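Speaker notes: Sidewalk navigation in simulation, what the planner gets wrong
Cernura project, navigation software group
Talk length: 30 minutes including questions

Opening

Say who I am and that Fotis Kokkinos wrote most of the perception code. I look after the local planner and the test tooling. Questions at the end, except for anything about units or axes, which people should shout out straight away.

The job is simple to state. A small delivery robot has a goal further along the pavement. It must stay off the road, keep clear of fixed objects and stop at crossings. All the work tonight is in the simulator. We have not driven this version outdoors and I should say so early.

Slide 2. What the planner is given

Three inputs: a camera view, a rough route and wheel odometry. No map of street furniture. Lachlan Ashby argued for one last September and he may argue for it again from the second row.

Go through the loop. Perception labels the ground as walkable, road or unknown. Objects go into a local cost grid. The planner scores a set of short arcs against that grid and sends the best one to the controller. Then it all happens again.

Corners are the hard case. The walkable area ends, the crossing starts beyond the pole, and the kerb line that we follow for most of a block is no longer any use. The route says go straight on. The planner has to hold at the edge until the crossing check passes.
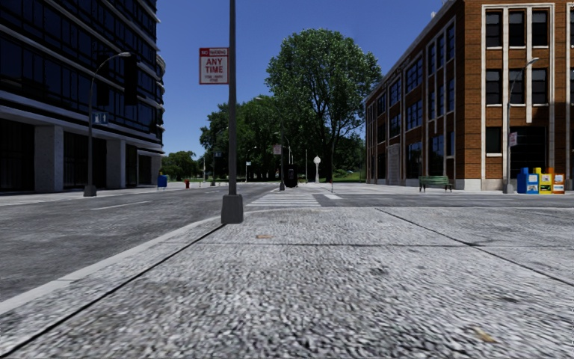
Slide 3. Ground labels and the joints problem

Our first ground model treated dark lines as edges. Paving joints are dark lines. The robot would slow down at each one, and at a diagonal joint it would try to turn and follow it.

Cracks caused the same thing on a smaller scale. So did the line where building shade meets sunlit concrete. Explain the fix: an edge now needs a change in height or a change in surface class on its two sides. Colour alone no longer counts. Fotis also added random shadows and stains to the training renders.

Pause on the slide. Ask the room which lines they would expect a robot to stop for. Don't wait long.

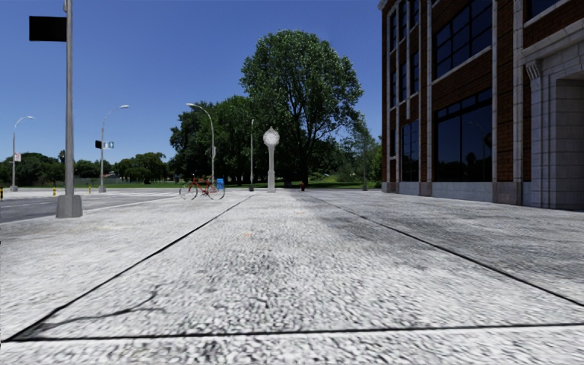 Slide 4. Blocked views

Bus shelters were next. A solid end panel hides whatever is behind it, and the old grid marked hidden cells as free. The planner then cut close past the panel because the arc was shorter.

Hidden cells now start as unknown and carry a moderate cost. If the cost is too high the robot won't pass a shelter at all. If it is too low we are back where we started. We settled on 30, on a scale where 100 means blocked. I chose it by running the replay tool overnight and reading the logs in the morning, and I would like a better method.

Mention the speed cap too. It applies when unknown cells lie inside the stopping distance. There is plenty of clear paving on the building side here, so the planner should take a wider line early and not swerve late.
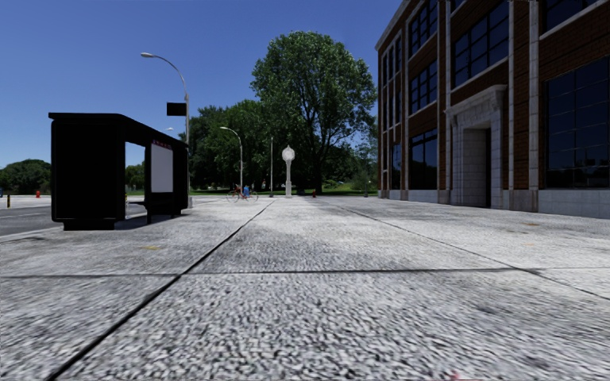 Slide 5. Thin and short objects

Lamp posts, bollards, hydrants, bicycles. Perception finds them well enough when they are near. Far off, a detection can come and go between updates, and the grid used to forget an object as soon as one update missed it. The chosen arc flipped from left to right and the robot wobbled.

We added a decay. A cell keeps its cost for 3 updates after the last detection. On the Kereama test set, runs finished without an operator stop went up to 78 out of 100. Give the figure once and move on. Most of the remaining failures are at crossings, and the decay does nothing for those.

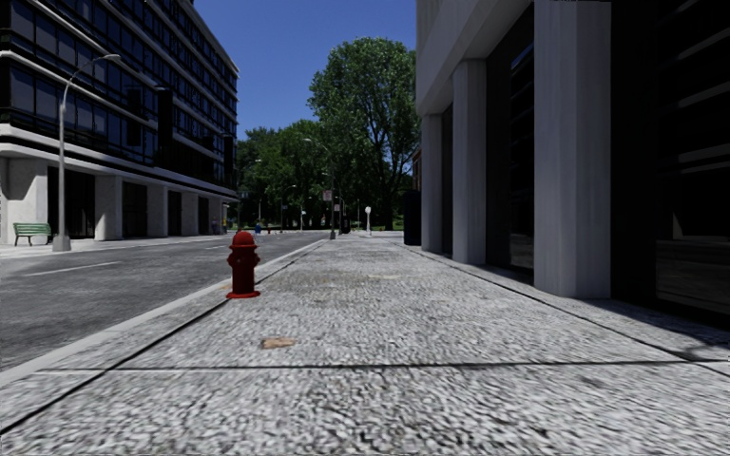 The last piece is the side preference, which we put in after the decay. When two arcs score nearly the same, the planner keeps the side it chose on the previous update unless the other is better by a set margin. Take the red hydrant, standing beside the seam on the kerb side. Passing on the left means squeezing along the narrow strip next to the road, and passing on the right leaves most of the walkway. The right-hand arc should win here on cost alone. The margin only matters when the gap on each side is similar, and it should never keep the robot on the road side of an object. We have a test for that now.

Slide 6. Tooling

Show the replay viewer live if the projector behaves. Otherwise use the recorded run on the laptop desktop, folder Cestance. Points to cover:
every run saves the cost grid with the camera view
arcs can be rescored with new weights without running the simulator again
a failed run becomes a regression test with one command

Slide 7. Next

Crossing checks. Wet ground, which our renders do badly. Moving pedestrians, once the static cases are stable. The Prato group has asked for the replay format and Fotis will send the schema after the talk.

Leave the contact slide up during questions.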